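February, evening.

Sorting task again, bottles and cans into the two bins. Started at nine with a cold controller, so the first attempts went in the discard folder. By lunch I had 53 usable episodes, all driven by remote control from the desk. The target for this set is 60. I had hoped to be done before the afternoon meeting and was not.

My main fault is still speed. I approach fast, stop short above the object, then correct in small jerks, and the policy trained on last month's set does exactly the same. Today I tried to keep one steady pace from start to grip. It costs a few seconds per episode. The longest one ran to 444 time steps, the median is 392.

Upright bottles I now take from the side, fingers wide, closing below the cap. Cans lying down are harder. If the fingers come in along the length of the can, it rolls, so the wrist has to be turned across it before going down, and from the desk I judge that angle badly. I use the wrist view for the last part and the fixed view for everything before it.
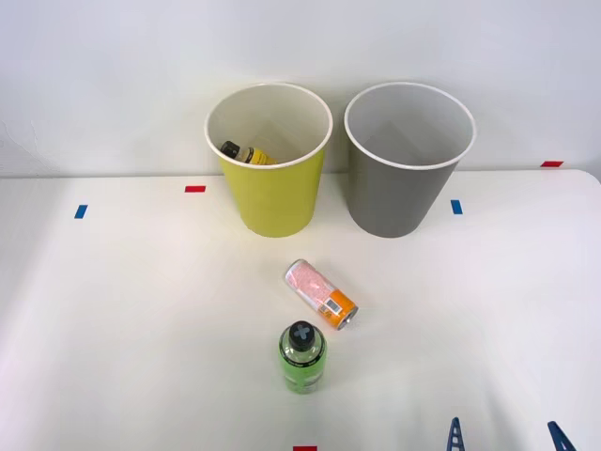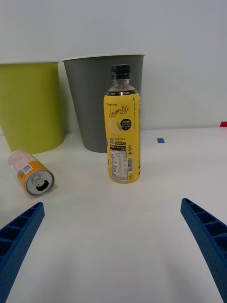

Kęstutis read my notes over tea and thinks I should stop throwing out the failed grasps. His argument is that a missed can followed by a clean second try teaches recovery, and a set with no misses teaches the arm that it never misses. He would keep any episode that ends with the item in a bin, however ugly the middle. I said the ugly middle is what got copied last time. He said that was hesitation, a different thing from a miss, and that I should label the two separately before arguing about it.

He has a point about the labels. I went back through the discards and marked each one as miss, hesitation or operator error. Operator error is the biggest pile.

Did the remaining seven after the meeting. Hands stiff by the end. Tomorrow: try guiding the arm by hand for the can approach only, and see if the wrist angle comes out more consistent. Ask Uyên where the spare controller went. Copy the set to the second disk before anyone restarts the machine.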